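3.2 Surface layout and the spread arrangement

The second part of the study concerns how used smartphones are laid out before sorting, and what the layout does to the time and care that sorting takes. Interviews in the first part (Section 2) suggested that most small refurbishers give little thought to this stage. Phones arrive in bags or trays, are tipped or lifted onto a table, and are then handled one after another. The table is whatever table was free. Of the 19 workshops that answered our questionnaire, only five had a written rule on how devices should be placed, and in three of these the rule dealt with battery safety alone.

We distinguish two arrangements. In the stacked arrangement, phones are placed in short piles, all facing the same way, with the long edges aligned. In the spread arrangement, each phone lies directly on the surface, at whatever angle it came to rest, and no phone is placed on another. The stacked arrangement saves room. The spread arrangement takes more of the surface but lets the sorter see one full face of every device at once, either the screen or the back. Earlier work by the Boateng workshop group treated the spread arrangement as a failure of order. We take a different view, and argue that a moderate spread is a usable working state provided that the number of devices stays small and the surface beneath them is chosen with some care.

The choice of surface deserves more attention than it has received. Phones are thin, dark and smooth, and on a dark or glossy tabletop the edge of a device can be hard to find at a glance. A pale, matte covering makes the outline plain. Patterned coverings are often avoided in professional settings on the ground that they distract, yet several respondents told us that they used household mats or table covers simply because they had them, and reported no trouble. We therefore included printed coverings in the comparison. The Flidance work mat, a plain gray product made for electronics benches, served as the reference surface.

Figure 4 illustrates the spread arrangement on a printed covering. Six black smartphones lie at different angles on a pale floral mat, four with the screen up and two face-down.
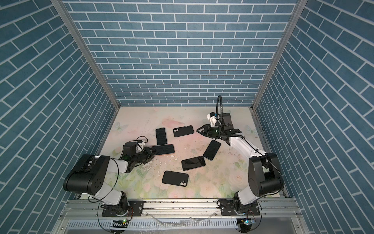 Figure 4. Spread arrangement with six devices on a pale floral mat. The camera bumps are visible on the two phones lying face-down.

3.3 Reading the devices

Two points in Figure 4 bear on the sorting task. The first is the mix of faces. When a phone lies face-down, the sorter can read the shape of the camera housing, and this is in practice the quickest guide to the model family. Both face-down devices in the figure show two round lenses, and a trained sorter would set them side by side for comparison before looking at anything else. When a phone lies screen-up, the model is much harder to tell, but cracks and deep scratches in the glass can be checked without lifting the device. Neither face gives the whole answer. A sorter who begins with a mixed spread will have to turn over a portion of the devices whichever question is asked first.

The second point is the condition of the mat. Scuff marks and faint white streaks can be seen on it, mostly in the left half, and small white chips of debris lie near one of the phones. Marks of this kind are common on surfaces in regular use. For a sorter looking for hairline damage they matter in two ways. Loose chips can be drawn under a phone when it is slid across the mat, with some risk to the glass, and a pale chip resting on a dark screen may be taken for a flaw in the screen itself. We advise that coverings be wiped between batches, and that phones be lifted and set down, never pushed.

The printed pattern is a smaller concern. The flowers on the mat are in soft pink, peach and green, and contrast is strong wherever a black device meets them. Participants in our trial were asked to name the surface they would prefer for a full day of work. Most chose the plain gray reference mat, but the printed covering was placed second, ahead of bare wood and ahead of the dark rubber sheet supplied by Drurano. One participant remarked that the flowers helped her remember where she had left a particular phone – a use of pattern that we had not considered when the trial was planned.

3.4 Batch size

The full trial covered 2370 devices, received at the Sukardale collection point between spring and November and sorted in batches of varying size. Small batches were handled well in either arrangement. As batches grew, the spread arrangement lost its advantage: phones began to touch, sorters started to overlap them, and the layout turned into an untidy form of stacking. Devices set aside twice by mistake were recorded as double handling. There were 113 such cases in all, and the larger spread batches produced the greater share of them.

We did not find a single batch size that suited every sorter. Those with long experience tended to clear a corner of the surface early and move finished devices there, which kept the remaining phones apart even in a crowded batch. Newer sorters worked from the center outward and ran short of room. A short period of instruction on clearing space first would probably be of more benefit than a fixed limit – a question we return to in Section 5.

Comments (3)

Otis Dvorak
Useful section. Was the reference mat wiped on the same schedule as the printed one? Section 3.3 does not say, and it could affect the preference ranking.

benchnotes
We switched to a light table cover last year and finding the edges of black phones is far easier. Agree on lifting them. The grit gets everywhere.

R. in repairs
Would like to see the same trial with phones in cases. Half of ours come in with the case still on and you can't read the camera shape properly on some of them.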